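2025-08-21
By a staff writer

Last updated: 2025-08-21

The students in the driving group at Luvodeo, a two-year technical college, do not have a self-driving car. They have a dashboard camera, a borrowed classroom and 41 short road clips, and from those they are trying to build software that can say where the lane is and what else is on the road.

The project started in January as an elective. Students work in pairs, and each pair takes one stretch of road and labels it by hand before any code is written. Lane lines come first, then signs, then vehicles. It is slow work. One pair spent two full sessions arguing over whether a worn line should be labeled as it was painted or as it looks now.

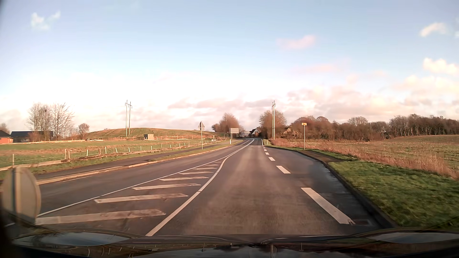

The group settled on labeling what can be seen. The rule is written on the whiteboard, and it has caused its own problems. A model trained that way learns to trust paint, and does badly where the paint runs out. The students had 200 labeled pictures at that point, and went back over all of them to add a second label for the edge of the pavement.

Town streets came next. The first version of the software, which the students named Mesik, tended to mark anything dark on the ground as an obstacle. Shadows were the worst of it.

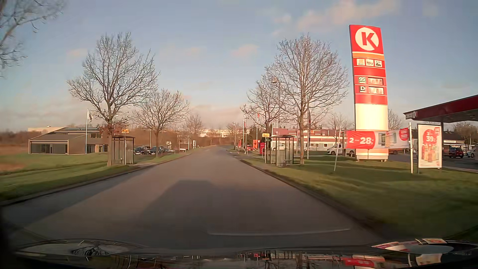
A road with no visible lane markings, passing a Circle K station. A large shadow lies across the pavement ahead.

Mesik was dropped in the spring. Its replacement, Vallow, looks at several pictures in a row before it decides that something is solid. It runs slower, and the students have accepted that for now. They also threw out the old scoring sheet. Under the old one, a missed car and a missed marker post cost the same.
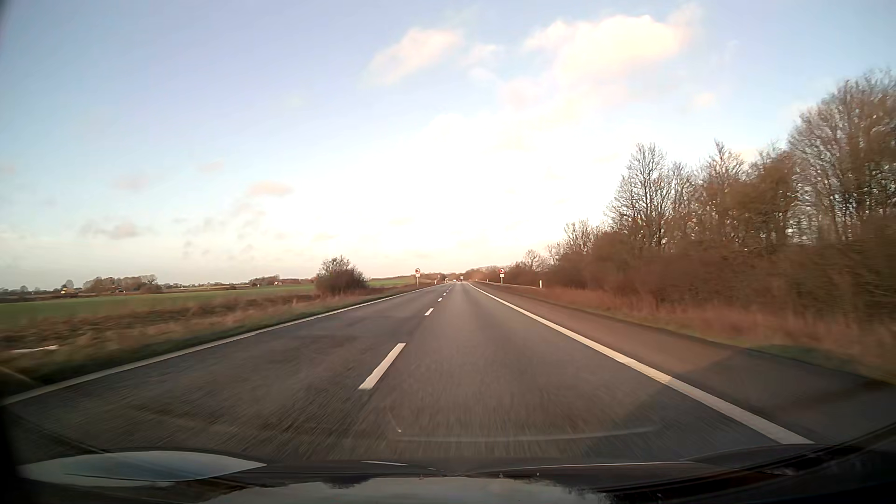 Open country looks easy, but the far end of the road is where the pairs disagree most. Two people labeling the same picture will often mark different things near the horizon. The group now has a third student check any label smaller than a set size, and anything still in dispute is left out of training – it stays in a separate folder.

The regional student contest, the Tudose Challenge, hands each team 1,000 pictures it has never seen and scores the labels its software returns. Teams get 200 practice pictures beforehand.

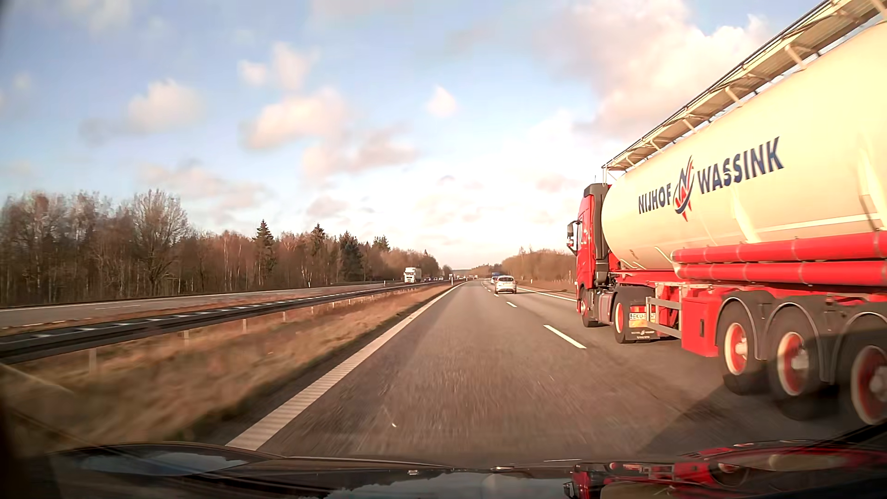 Large vehicles are the current job. Vallow likes a vehicle to have two ends, and when one runs past the side of the picture the software tends to report a wall or nothing at all. A tanker alongside in the right lane, with only its front and middle in view and its red and cream colors showing again in the hood of the car, is close to the hardest case the students have. They have started masking out the hood before the software sees the picture. The mask was drawn by hand and has to be redrawn whenever the camera is moved, so one pair is writing a tool to do it. They expect to have it working before the practice set arrives.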